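# The Hold-Out Set

The result was that the robot did better when it waited. It had taken the lab on Mosel Street most of a winter to find that out, and she had to put it on one page by morning.

She started with the method because the method was easy. Two policies, same arm, same table. The first one closed the gripper as soon as it was sure enough of its target. The second one, which everybody called Drilby after a name in an old config file, was made to stop short of the object and look again before it closed. The pause lasted 9 frames. Each policy got 500 attempts on things it had never been trained on.

She typed that and read it back. It sounded like a better plan than it had been.

The pause had come from a bug. In November the network in the building was bad, and commands to the arm were arriving late. She had spent a week fixing the delay, and when she was done the success rate went down. She fixed it again, more carefully, and it went down a little more. Then she put the delay back in on purpose and went home without telling anyone, and lay awake.

Her advisor had wanted to call it deliberation. She didn't like the word. The arm didn't deliberate. It took a second reading from close up, where the wrist camera could see what the far view had missed, and the second reading was better than the first. She wrote "re-observation" and then changed it to "a second look."

The building was quiet by then except for the ventilation. She got up and went down the hall to run the last batch, the one the reviewers at Pridirari had asked for. They wanted clutter. They wanted soft things next to hard things, and thin things that could roll. She set the table up from the list they had sent, started Drilby, and sat on the stool with the laptop on her knees.

The list was in her mother's kind of order, she thought, the order of a drawer emptied out on a counter. Her mother had looked for things that way at the end, picking up one object and holding her hand over the next one. She used to want to reach past her and just get the keys. She had done it more than once.

The arm came down with its fingers open. On the laptop the wrist view filled the window, mostly wood grain, with the yellow pencil lying close to the tip of one black finger and the pink pouch partly hidden underneath it. The blocks and boxes were at the far side, out of the way.

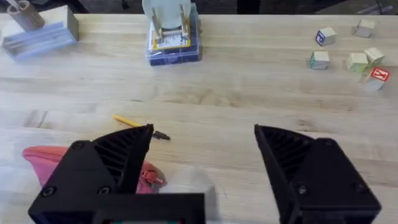 She had watched this moment so many times that she had stopped breathing normally during it. The old policy would have closed already. With Drilby there was the gap, which was short on paper and long in the room, and in it she always had the same urge to reach for the keyboard.

She kept her hands where they were.

When the batch was finished she copied the log to the shared drive and went back to her desk. The new numbers agreed with the old ones. Across all the tests, the pause had removed roughly 42 percent of the failed grasps - most of them on soft objects, and almost none on the hard ones. She put that in the second paragraph, with the caveat that it was one arm and one table, and that she couldn't yet say how long the pause should be. Nothing shorter had worked as well. She hadn't tried much that was longer.

There was a line on the form for how the effect was discovered. She wrote "During development." She looked at it for a while, then deleted it and wrote that a network fault had delayed the commands, that she had repaired it, and that the repair had made the robot worse.

It ran one line over the page. She took a line out of the introduction and sent it.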